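Section 5: Sorting and Loading

Read this section before you run the first load in your Revon washer. It covers sorting, loading and the settings used most often. Installation and leveling are covered in Section 2.

Before you start

1. Open the water valve fully and check that the drain hose is seated in the standpipe.
2. Empty all pockets. Coins and hairpins can pass through the drum holes and jam the pump.
3. Close zippers and hooks. Leave shirt buttons open.
4. Read the care label on each item. If the label and this guide disagree, follow the label.

Sorting

5. Make separate piles for whites, light colors and dark colors.
6. Split each pile again by weight. Towels and jeans go in one load, shirts and underwear in another.
7. Test new colored items before washing them with anything else. Dampen an inside seam, press a white cloth on it and look for dye.

Note: Items that give off dye should be washed alone, in cold water, until the test cloth stays clean.

Loading

8. Place items in the drum one at a time. Do not pack them down.
9. Stop when the drum is three-quarters full. For the Delicate cycle, stop at half.
10. Mix large and small pieces where you can. A single heavy item may stop the spin – add two towels of a similar color and restart.
11. Check the door seal for trapped fabric, then close the door until it clicks.

Caution: Do not wash items that have been in contact with gasoline, solvent or cooking oil. Vapors can ignite in the drum or later in the dryer.

Choosing a cycle

12. Turn the dial to the cycle you want. The display shows the time remaining.
13. Set the temperature. Use Cold for dark colors and Warm for most whites.
14. Press Start. To add an item, press Pause and wait for the door lock to release.

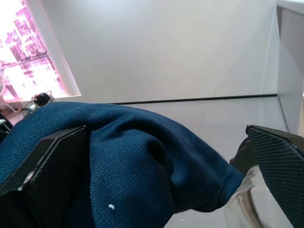
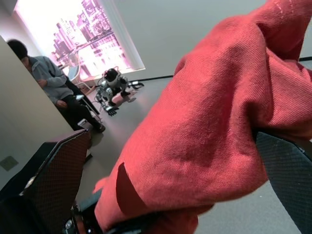
Spin speed depends on the fabric and can be changed on every cycle except Rinse Only. High suits cotton towels and sheets. A fine navy mesh does well on Delicate with a Low spin, while a red twill can take Normal and Medium, in a load of its own the first time. Set No Spin for anything marked "drip dry."

If the display shows code 113, the load is out of balance. See Section 7.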